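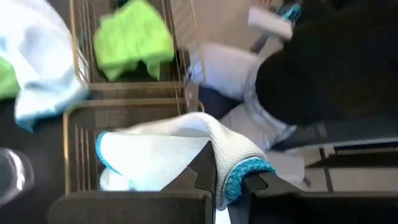
## 4.3 Sorting cloths into baskets: operator tasks

The Staris cell at the Dulton site handles cloths one at a time. Before the cell was installed, two operators per shift sorted by hand. One operator now loads the table, checks the baskets and clears stops.

**Before the shift**

1. Set the wire baskets end to end, leaving a short gap between the rims.
2. Empty both baskets. Check for bent wires.
3. Spread the mixed cloths beside the baskets. Do not stack more than 8 layers.
4. Select the color list on the panel and press **Confirm**.

**During the run**

5. Stay outside the marked line while the arm is moving.
6. Check the baskets every 28 minutes. Push down any cloth that drapes over the rim, with the cell paused.
7. If a mesh cloth catches on the wire, press **Pause**, free the trim by hand and press **Resume**.

> **Caution:** Do not pull a cloth while the gripper is closed. Use **Release** first.

> **Note:** White cloths with colored trim are sorted by the body color. To sort by trim, change setting 9 on the Veltance panel.

**Shift records**

8. Enter stops and missed grips in the log. Hand counts of finished cloths are no longer required.
9. Report the gripper pads for inspection after 500 cycles.

Operators moved from hand sorting must complete the Clegg pause-and-release training before working alone at the cell. Work breaks are unchanged. The cell must be paused when no trained operator is present.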